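Hernstead robotics club teaches its arm to tidy up, one pair of scissors at a time

By Aravind Poojary
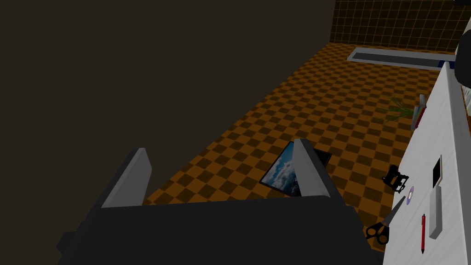
It was a little after four in the afternoon when I let myself into the back classroom at Hernstead High, and the robotics club was already deep in an argument about scissors. The question was whether a robot gripper should pick them up by the handles or by the middle, and everybody in the room had an opinion, including a ninth grader who had only joined the week before and who, I have to say, made a very good case for the handles.

The club has spent most of the school year on a project they call Drultelen, a make-believe room that lives entirely on a computer. Inside it there is a checkered orange and brown floor, a white table with all sorts of desk clutter on it, a plant, and a picture lying on the floor. There is also a gripper with two light gray fingers, and the students' job is to write the program that tells it what to do. The final goal is to have it clear the table without any help (and without knocking the pen off the edge, which seems to be the club's great shared sorrow).

"We had a real arm two years ago and I loved that thing, but only one kid could use it at a time and the rest stood in line," said Maximiliano Ojeda, who teaches physics and has run the club for 4 years. "Now they can all be working at once. They can drop the compact disc a hundred times before supper and there's nothing to sweep up."

The compact disc, by the way, was the cause of a lot of laughter, as several of the students had never put one in a player. It is also one of the harder things to pick up. A flat, thin object lying on a flat table gives the fingers very little to hold, and the group working on it has tried coming at it from the side, pinching it through the hole in the center, and sliding it toward the edge of the table so that part of it hangs over. The sliding idea was ahead when I visited, though the girl in charge of the pinching idea was not ready to give up and had stayed through two lunch periods to work on it.

The students are getting ready for the Willems Cup, a contest for school clubs that will be held in Jorthorpe in May. There are 9 teams signed up. Each one will be handed a room its members have never seen, with the table laid out in a new way, and will have the morning to get its program ready. In the afternoon the programs run by themselves while the students sit on their hands, and Ojeda told me that part is much harder on the nerves than any exam he has ever given.

To practice for it, the students take turns making a mess for each other. One of them moves the things in the room wherever he or she likes, saves it, and passes it along to the next table with a big grin. Somebody once stood the little frame right behind the gray block so the gripper couldn't get near it, and that layout is still brought up with some bitterness. They keep a log of every practice run, good and bad, and the count stood at 1,785 on the afternoon I was there. I was shown some of the bad ones with a good deal of pride. In my favorite, the gripper came down very slowly and carefully, closed its fingers on nothing at all, and then carried the nothing across the room and set it down just as gently.

What struck me most, sitting there on a chair built for somebody half my age, was how much talking went on. I had pictured a quiet room with everyone bent over a keyboard. But the students kept getting up to look over each other's shoulders, and more than once a pair of them put the laptop aside and picked up a real pair of scissors from the teacher's desk, using two fingers each as the gripper, to see how it felt. Ojeda encourages this and has given up on ever finding his scissors where he left them.

The club meets after school in the physics room and takes new members right up to the contest, no experience needed. Families are welcome at an open practice in the school library before the team leaves for Jorthorpe, where visitors will get a chance to lay out a messy table of their own and see what the gripper makes of it. Parents who can help drive to the contest are asked to leave their names with Ojeda at the school office.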